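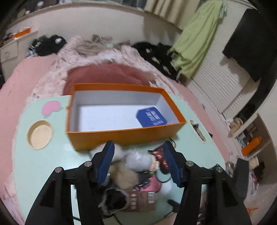 Packing small orders in reused shoeboxes

Applies to: orders with a packed weight under 2 kg
Last revised: August 2021

Reused shoeboxes are adequate for most light goods if the board is sound and the contents cannot move. The method below is the one used at the Piltbridge packing room for Eleveck accessory orders. It assumes a bench, a tape dispenser, a scale and a supply of plain paper.

Checking the box

Press each corner inwards with a thumb. A sound corner springs back. Reject any box with a split corner, a soft base or a stain that has gone through to the inside. Printed or coloured board is acceptable, but old barcodes must be covered or blacked out, as sorting equipment may read them in place of the new label.

Lids kept apart from their boxes should be matched by size before packing begins. A lid that is even slightly too large will ride up under the tape and leave a gap along one side.

Preparing the inside

Run one strip of tape along each inside seam of the base. Crumple two sheets of paper loosely and lay them flat enough to cover the bottom. Tight balls of paper are no use here – they do not compress, and they pass any knock straight to the contents.

Loading

Put the heaviest item in first and keep it away from the walls. Straps, cords and lanyards should be coiled and held with a paper band. If they are left free they work their way under the lid and stop it closing flat. 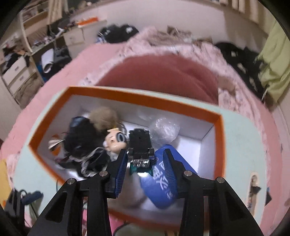 Blue strap and small black part in an orange-rimmed box.

Hard plastic parts with slots or clips need a separate wrap, with the open side facing inwards. Fill the remaining space with paper until the contents are level with the rim. Close the lid and shake the box gently. If anything shifts, open it and add more paper.

Sealing

Use paper tape at least 4 cm wide. Fix the lid along both long sides first, then take one band right round the middle. Overlap the ends by the width of a hand. Flemico tape needs water on the gummed side and should be pressed down for a few seconds; self-adhesive tape can be used dry.

Clear a flat area larger than the box before sealing. Grit or offcuts under the base will mark the board and may lift the tape.
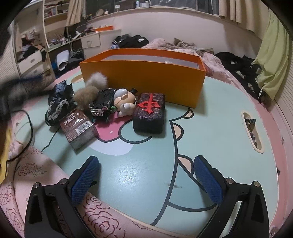
Mint-green tabletop with cartoon print.

Labelling and storage

Place the label on the largest face, clear of any seam. Write the order number on one short end as well, so that it can be read when boxes are shelved. Stack no more than four high, heaviest at the bottom.

Unused boxes should be kept off the floor in a dry room. Piltbridge gets through roughly 3000 a year and buys new cartons from Dursun in packs of 100 when reused stock runs low, usually in November. New cartons are packed in the same way, except that the inside seams do not need taping.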